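你的头发，愿意做成一枚戒指吗

先说明，我不是什么生命伦理专家，就是个给杂志写稿的，平时写吃的写住的，偶尔写写生老病死。这次的题目是六月里一顿晚饭上冒出来的。饭桌上有人说，她家里正为一件事吵得不可开交：老太太走之前交代，骨灰里分一小撮出来，压成一颗石头，给孙女镶戒指。孙女高兴得要命，儿子气得摔了筷子，说这叫什么事，妈又不是原材料。

我当时正在啃排骨，听完就放下了。

你可能跟我一样，第一反应是“啊？这也行？”还真行，而且做这一行的不少。我回家搜到半夜，光是收藏夹里就存了一堆网页：骨灰做的、头发做的、胎发做的、脐带做的、母乳做的，还有一家叫 Skella 的小工作室，专门接“混合订单”，就是把一家人的头发放在一起，烧成一小块琥珀色的东西，封进吊坠里。网页做得特别漂亮，灰底白字，满屏都是“永恒”“陪伴”“不曾离开”，看得我一边起鸡皮疙瘩，一边又忍不住往下拉。

我给 Skella 写了封邮件，第二天就回了，客气得不得了，问我要做几件。我说我是写稿的，想聊聊。对方倒也爽快，电话里一聊就是一个多钟头。

我最想知道的是，有没有什么是你们不接的？

电话那头想了想，说有。宠物的接，人的头发指甲接，骨灰要看火化证明，牙齿要看心情（原话！）。但是有一类东西，他们从开业那天起就定了不接：胚胎，还有流产下来的组织。我问为什么，对方说，说不清楚，就是开会的时候没有一个人愿意动手。

我觉得这句“说不清楚”特别诚实，比后来我读到的好多长篇大论都诚实。

说到胚胎，就得说说冷冻室里的那些。做过试管的朋友都知道，促排一次，运气好能配成好几个，移植用掉一两个，剩下的就冻起来，每年交保管费。交着交着，孩子上幼儿园了，上小学了，账单还是每年准时来。有一位读者给我们编辑部写过信，我征得她同意，把大意写在这里。她六年前做的试管，生了一个女儿，还剩2个冻着。她和丈夫都不打算再生了，可是每次填那张表，填到“处置方式”那一栏，两个人就把笔放下，说明年再说吧。

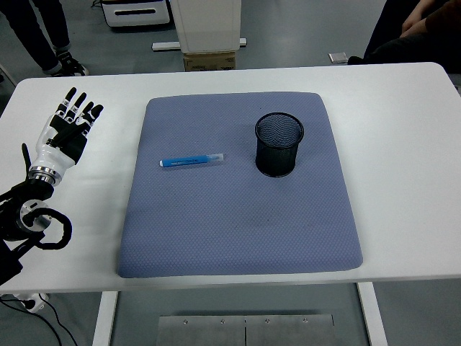 明年复明年，她说她自己都觉得好笑。那一栏的选项也就那么几个：继续冻、停止保存，有的地方还能选留作教学科研。哪个她都勾不下去。她在信里问：我是不是太矫情了？它们又没有长成什么，我连它们的样子都没见过。

我不觉得矫情。我反而觉得，她这一犹豫，里头有很要紧的东西。你要是真觉得那只是几个细胞，跟剪下来的指甲一个意思，你犹豫什么呢？你要是觉得那已经是两个孩子，那你怎么会同意把孩子冻在罐子里六年呢？大多数人其实卡在中间，既不肯往这边走到底，也不肯往那边走到底，于是就交保管费。保管费买的是不用想。

好，那么问题来了：如果有人跟你说，不用扔，也不用捐，我们可以帮你做成一件首饰，你戴在身上，它们就一直跟着你。你会不会心动？

我把这个问题在几个群里都问了一遍，还拉了一张简陋的小问卷，收回来61份。别笑，我知道这点人数什么都说明不了，填的又都是熟人和熟人的熟人。可是留言太好看了，我一条一条读到眼睛疼。

有人写：“会，至少比垃圾桶好。”

有人写：“恶心，想都不要想。”

有人写：“头发可以，骨灰可以，这个不行，别问我为什么。”（你看，又是一个说不清楚的。）

还有一条我抄在本子上了：“我戴着它去买菜，别人夸我坠子好看，我怎么回答？”

这一条我琢磨了好久。头发和骨灰为什么大家普遍还能接受呢？我猜是因为那是一个完整的人留下来的。外婆活过，爱吃甜的，爱骂人，打牌爱耍赖，她走了，你留她一缕头发，那缕头发后面站着一整个外婆。而且很多时候是她自己点过头的，饭桌上那家的老太太，就是自己开的口。胚胎呢，没有活过，没有脾气，也没有办法点头。你把它做成首饰，纪念的到底是谁？我越想越觉得，纪念的可能是我们自己，是打针打到肚皮发青的那几个月，是花掉的钱和流掉的眼泪。那段日子当然值得纪念，可拿什么来纪念，还是得挑一挑吧。

我有个写科技稿的同行，对我这番话很不以为然。她说你这是多愁善感，人类历史上什么没往身上戴过，狼牙、龟甲、亲人的头发编成的手链，哪一样不是从活物身上来的？我说狼可没在冷冻室里等着当我闺女。她翻了个白眼，我们俩的茶也凉了，这场架到现在还没吵完。

不过她有一句话我服气。她说，真正该盯着的是做生意的那头。

这话没错。我后来又联系了一家叫 Gekelus 的公司，规模比 Skella 大得多，主营母乳和脐带饰品，产后病房楼下就能拿到他们的宣传单。客服小姑娘声音甜甜的，我问得也直接：胚胎做不做？她说目前没有这项业务，“不过您可以先登记意向，我们会第一时间通知您”。

登记意向！我握着手机愣了好几秒。也就是说，人家已经在数有多少人想要了。

她还很热心地给我介绍了套餐，基础款、典藏款，下单60天以内交货，老客户介绍新客户有优惠。我听到“老客户介绍新客户”这几个字的时候，心里咯噔一下。我不是反对人家赚钱，母乳做成小珠子，妈妈喜欢，谁也没伤着，挺好。可是有些东西一旦进了套餐，旁边标上价，再配一个“限时”，我们看它的眼光就会变。今天你还觉得它有点神圣，不敢随便勾那个框；明天它就跟手机壳一样，可选玫瑰金。

还有一件很现实的事，没什么人提：做出来以后呢？首饰是会丢的呀。我这辈子丢过的耳环能装一碗，游泳池里丢的，出租车上丢的，还有一只掉进了火锅店的下水道。一只普通耳环，我骂两句就算了。要是里面装的是那个呢？离婚了归谁？吵架的时候摔了怎么办？孩子长大了，有一天问妈妈，你脖子上这个是什么，你打算在她几岁的时候告诉她，那本来可能是你的弟弟或者妹妹？

那位写信的读者，我把这些问题也拿去问了她。她隔了好几天才回我，说她丈夫看完以后一个人去阳台站了半天，回来讲，我们别做什么首饰，也别再拖了，找个时间一起去医院，当面把话问清楚，把字签了。签哪一栏她没说，我也没问，这是他们家的事。

她倒是跟我说，签字之前想给那两个小东西写封信，写完就收在抽屉里，谁也不给看。我觉得挺好的。

最后交代一下饭桌上的那枚戒指。孙女到底是去做了，儿子到底也没拦住，听说气还没全消，但是石头寄到的那天晚上，他拿到灯底下看了好一会儿，说了一句：颜色还行，你奶奶喜欢这个颜色。

至于我自己，写这篇稿子的时候我妈正好打电话来，我顺嘴问她，妈，你以后愿意被做成戒指吗？她说你神经病啊，我手上这个金的你先拿去，少打我别的主意。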